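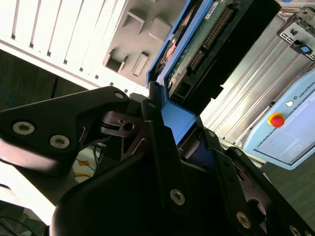 One Lunoston user wrote in to say that the wheel should be dressed before every tool, even when the last edge came out clean. We agree for carbide. For high-speed steel, dressing after every 10 tools is enough.

5.3 Dressing and truing the wheel

Do this with the Indov grinder switched off at the wall and the coolant valve closed.

1. Open the wheel guard and wipe the wheel face with a dry cloth.
2. Turn the wheel by hand through 2 full turns. Look for chips, cracks and dark glazed patches.
3. Set the Lullel dressing stick in the holder and tighten both clamp screws.
4. Close the guard, open the coolant valve and start the spindle.
5. Feed the stick in slowly until it just touches the wheel, then move it across the full width.

CAUTION: Never dress a cracked wheel. Remove it and mark it as scrap.
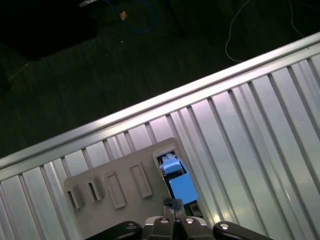
Ribbed metal panel and its top rail.

6. Repeat the pass until the sound is even from one side to the other.
7. Stop the spindle and wait for the wheel to come to rest before you open the guard.

NOTE: A stick shorter than 47 mm can't be held safely. Fit a new one.

5.4 Checking the edge

Grind a test tool and look at the edge under a magnifier. Small nicks along the whole edge mean the grit is too coarse. Nicks at one end only usually mean the wheel is out of true, so go back to step 3.

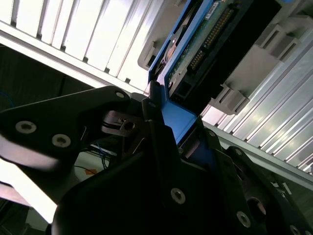
Blue drive tray partway into the bay.

If the edge is still rough after a second dressing, change the wheel. Replacement wheels and sticks can be ordered from Onyshchenko using the part numbers in Section 9.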